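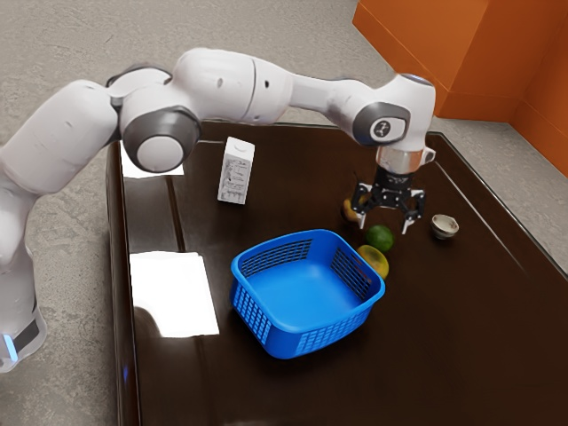
## 4. Setting up the Rarkex for your first batch of dried fruit

Okay, you've got the dehydrator out of the box and the feet screwed on. Now for the fun part! I wrote this section after helping my neighbor Tobias Alcantara through his first run on a Friday night, so it covers pretty much everything the two of us managed to forget.

1. Pick a spot with a few inches of free air behind the back vent. Mine lives on the counter next to the stove, but a garage shelf is fine too (it hums, and you may not want that by the TV).
2. Wash the 5 trays in warm soapy water and let them dry. Skip the dishwasher, they warp.
3. Slide the trays in with the lip facing you. They'll go in backward if you push hard enough, and then getting them out again is a whole evening.
4. Plug it in, hold **Mode** until the light blinks, and run it empty for 40 minutes. It'll smell like a new shower curtain — open a window.
5. Let it cool with the door open.

**Note:** If the display shows 488 during the empty run, the door isn't latched. Press the bottom corner until it clicks and hold **Mode** again.

### 4.1 Loading the fruit

1. Slice everything to the same thickness. I use my old Pukska slicer on the second notch, but a sharp knife and some patience work just as well.
2. Dip apples and pears in lemon water if you care about the color. I usually don't bother!
3. Lay the slices in one layer with gaps between them. Overlapping bits stay gummy and glue themselves to the mesh.
4. Put the juiciest fruit on the bottom tray so it doesn't drip on everything else.
5. Set the dial to 60 (that's Celsius — the markings on this model don't come in Fahrenheit) and start the timer. Apples go overnight at my house. Bananas take longer, and strawberries are all over the place, so start checking them at breakfast.
6. Swap the top and bottom trays halfway through, if you're awake.

**Caution:** The metal rails get hot. Use a mitt when you swap trays, and keep little hands away from the door.

**Caution:** Don't line the trays with foil. It blocks the airflow and the motor will shut itself off. Parchment with holes poked in it is okay for fruit leather.

To test a slice, let it cool first, then tear it in half and squeeze. If any juice beads up along the tear, give the batch another hour. Once it's done, go on to section 5 for jars and storage.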